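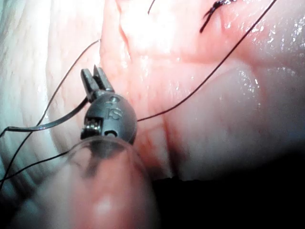
Open day at the Hidum suturing centre

I went to the Hidum open day on Jul 11, 2026 with a group from our evening class. We were 20 in all, and the centre had let in 179 visitors by lunchtime. Entry was free, but you had to book a slot for the talks.

The morning talk was on stitching and was given by Åsmund Kristiansen, who teaches the basic course there. He kept to needles, thread and knots. A suture needle is curved so that it can go in on one side and come up on the other with a turn of the wrist, and the thread is fixed to the blunt end, so there is no eye to catch. Black thread is easy to find against pink tissue, even when there are several strands lying across each other.

He spent a good while on loops. A long thread will fall wherever it likes – over the needle, under the last knot – and beginners lose more time to this than to the stitching. His advice was to look where the tail is before picking up the needle again.

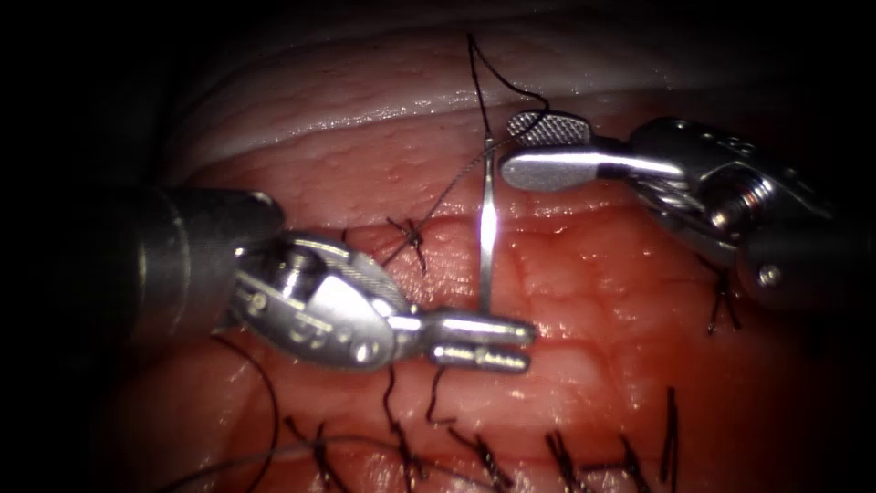
Stitches in a row

After coffee we moved on to closing longer wounds. The main points were even spacing and even depth. Pull too hard and the edges bunch up, too little and they gape. He showed the difference with a piece of foam and a length of cord, which was passed round the benches. I made a poor job of mine.

Lunch was soup and rolls in the Vitulora room, 400 yards from the main door. The bus back to Vudville is the 104 and runs once an hour. The next open day is in September.
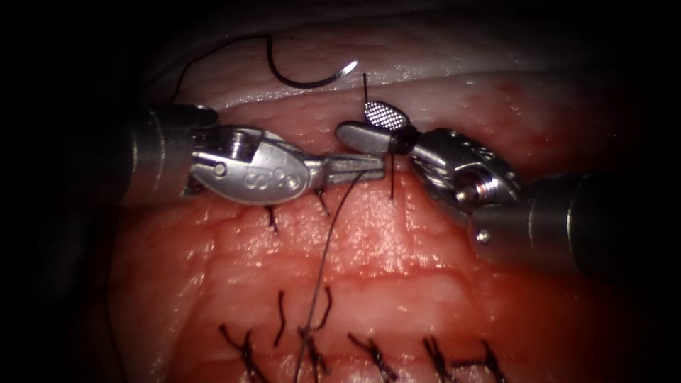

Do you need any medical background to follow the talks?
None at all. The stitching talk starts from the beginning, and most of our group had never held a suture needle.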